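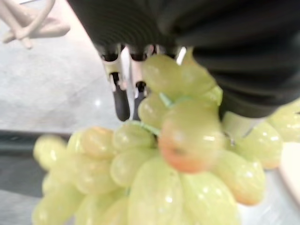

4 min read

I stopped doing a big weekly shop in March. The reason was mostly fruit. I'd buy a week's worth, eat well for two days and find the rest going soft at the back of the crisper.

Now I walk to the greengrocer on Gourlay Street most afternoons, after 4, and buy what we'll eat that night and the next day. Green grapes when they're decent, a couple of zucchini, whatever herbs look alive. It's 278 steps further than the supermarket according to my phone, so distance was never much of an excuse.

We spend less, though not by a lot. Roughly $16 a week, going by the dockets I kept. The bigger change is the bin. The kitchen caddy used to be full before collection and now it's half empty.

Tharindu Dissanayake asked in the comments how I manage dry goods. I still buy those in bulk at Hemby, once a month, and keep them in jars in the laundry cupboard. Rice, lentils, oats, tinned tomatoes. Bread goes in the freezer, sliced.

It doesn't suit every week. When I'm on late shifts the shop is shut by the time I get home, and we eat eggs – or toast, if I've forgotten the eggs. Next month I want to sort out the freezer, which still has a bag of peas in it from the old flat.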